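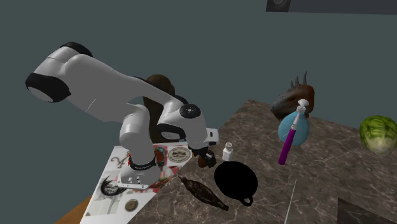 Fig. 1. Simulated tabletop cell, side view: white arm, parallel gripper, clutter on marble.

Handout 5: Setting up and looking after the Aso cell
Revised Jun 19, 2023

Read this before you touch the Grokadent setup file. Most of what goes wrong in this course goes wrong because someone trusted a default.

Aso is the simulated cell we use for grasping work. It has one arm, one table and a pile of objects, and it is supposed to behave like the real Wisberg bench. I would treat that claim with care. The February build was sold to us as a close match, and in our own check it finished 954 grasps without one slip. No bench I have worked on does that. When a simulator never fails, look at the contact settings first.

Base and mounting
The base pose is a number in a file, so there is no bolt to come loose. People take this to mean it can't drift. It can, every time somebody re-exports the table. Load the cell, read back the base pose, and compare it with the value on your setup sheet. If they differ by more than 3 mm, stop and find out which one is right. Don't average them.

Clutter
The pan, the spray bottle and the cabbage are there to get in the way. Look at each one's collision shape as well as its visible mesh. The default shape is a convex hull, which fills in hollows, and a pan with a filled-in hollow is a puck. Turn on the collision overlay and go through every object you added.

The printed sheet under the arm has no thickness in our file. That's fine until you ask the gripper to come down flat on it.

Gripper
Command the fingers fully open, then fully closed, with nothing between them. Log the width at both ends. Then try a brown, rounded object of the potato kind, with the palm below it and a finger on either side. 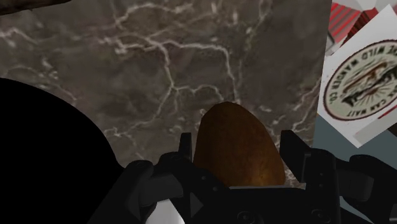
A close view tells you where the fingers are relative to the object. It tells you nothing about force. Plot the contact force for the whole hold, and keep holding for 60 seconds before you call it stable. Creep shows up late. If the force trace is perfectly flat, suspect the solver.

The Alcantara plug-in offers to tune friction for you. I have yet to see it give the same answer twice on the same file. Use it if you like, but write down the values it picked and be ready to defend them.

After a crash
Restart from the saved file, never from the recovered session. Recovered sessions keep old joint offsets. Repeat the base check and the open-close check, then rerun your last good grasp.

Hand in: the setup sheet, the width log, the force plot, and one paragraph on which result you believe least.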